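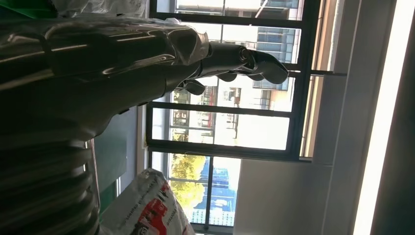
Delwyn Kerslake wrote to me that the big window at the end of the room was the reason for taking the place, and that after one summer of looking at it every day it had become the thing that never got cleaned. You wash one pane, it looks wonderful, and then the pane next to it looks worse than it did before, so you put the bucket away and go back to your desk. I have had that same conversation with so many people that I thought I would finally write down how I do mine.

I'm talking about the large kind of window with dark metal frames, the glass divided into rectangular panes, with other buildings and a few trees outside. They are lovely windows and they let in a world of light, but every one of those panes has four corners, and the corners are where the trouble is.

What you'll need

A bucket of lukewarm water
A small squirt of plain dish soap
2 microfiber cloths for the glass, and an old one for the frames
A squeegee 10 inches wide, or narrower if your panes are small
A soft paintbrush you don't mind getting dirty
A vacuum with a brush end
A towel for the sill

People ask me about the squeegee more than anything else. Mine is a Tetex and it has a nice rubber edge, but I used a hardware store one for years and the windows were just as clean. Measure one pane before you go shopping! I didn't, and I ended up with a lovely wide squeegee that wouldn't fit between the bars, and it now lives in my sister's shower.

Step 1. Pick your time

Wait for a cloudy day, or for the part of the day when the sun is off the glass. In full sun the soapy water dries before you can get to it and leaves those gray arcs that you then spend the whole afternoon chasing.

Step 2. Clear the sill and the floor below

Move everything back an arm's length or so, and that includes the shopping bag you put down by the window last week and stopped noticing (I always have one). Lay the towel along the sill.

Step 3. Dry work first

Go over the frames with the vacuum brush, top to bottom, and then run the paintbrush into the corners of each pane. It is slow and a bit dull, so put the radio on. If you skip it, all that dust turns to mud as soon as the water touches it, and dark metal shows dried mud beautifully.

Step 4. Frames before glass

Wring the old cloth out well and wipe the bars, then dry them straight away. Don't use anything gritty on painted metal, and leave the glass cleaner with ammonia in the cupboard. Yusri Govindasamy uses a little Daltar car wax on the inside bars once a year, in July, and swears the dust wipes off more easily afterward. I tried it on the lower row and I think there's something in it – but go lightly, and keep it off the glass.

Step 5. The panes, one at a time

Start at the top left. Wet the pane with a soapy cloth that's damp and not dripping, getting right into the corners. Pull the squeegee straight down from the top, wipe the rubber, and pull again with a little overlap. Then take your dry cloth over one fingertip and run it around all four edges. That last part is what makes the difference, and I wish I'd learned it sooner.

Finish each pane completely before you wet the next one. For the upper panes, use a proper stepladder with somebody around to steady it, or a squeegee on a pole. I don't lean on the glass for any reason, and I only do the outside where the window opens safely inward. Upstairs, the outside is a job for the building.

Step 6. The sill and the wall beside it

Wipe the sill last, and look at the white wall next to the window while you're down there. Drips run onto it and dry as faint tan lines. A barely damp cloth takes them off if you catch them the same day.

Check your work again in the evening with the lights on, when the streaks you missed will show up. Mark them with a tiny bit of masking tape on the frame and get them in the morning, with a cup of coffee first.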